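Shop > Storage > Small Boxes > Altley Open Box

Shop Storage Bathroom Travel Returns Contact

Last updated August 2020

Altley Open Box, White Lined

A cardboard box with no lid, brown on the outside and along the rim, white on the inside. Holst makes it and sells it as a "personal care organizer." We sell it as a box. There are no dividers, no drawers and no labels, and if you already have a decent shoebox at home you should probably use that first.

We were in two minds about stocking it at all. The Holst leaflet promises that it will "calm your morning," and we have cut that line from this page. What the box does is hold small stuff in one place so it doesn't end up all over the dresser. Whether that calms anyone is between them and their dresser.

The white lining is the one feature we'll defend. Small dark things such as hair ties, cords and clips show up against it, and in a plain brown box they tend to sink out of sight. Parvathi Rao, who does our product testing, filled one with the kind of thing people keep near a mirror and left it that way for almost 100 days.

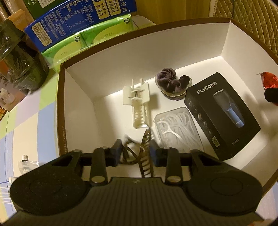
Altley Open Box in use, with hair clip, scrunchie, floss picks and a boxed FLYCO shaver. Contents not included.

Her notes are short. Anything in its own packaging eats up floor space fast, and a boxed shaver ends up lying at a slant with everything else pushed around it. Take things out of their packaging if you can stand to. Floss picks need a tray of their own or they get everywhere. Cord will tangle with whatever is closest, and no open box we have tried does a thing about that.

Holst also claims the box is "stackable." With no lid, whatever you stack on top sits on your things. We don't count that as stacking.

How it compares

The Arketti Udine has a lid and 6 fixed compartments, and it costs more. We like the lid. The compartments are too narrow for a big claw clip, so you may end up with one section crammed full and the rest holding a single bobby pin each. If everything you own is tiny, buy the Udine. If not, the Altley is less fuss.

Care

Wipe the inside with a barely damp cloth. It is cardboard, so keep it off wet counters and away from the sink.

Buying

Sold singly or in packs of 2 or 5. We'd start with one. The lidded version Holst has been talking about is due in November, and we'll list it once we've had one in our hands. Unused boxes can be returned if they are still flat.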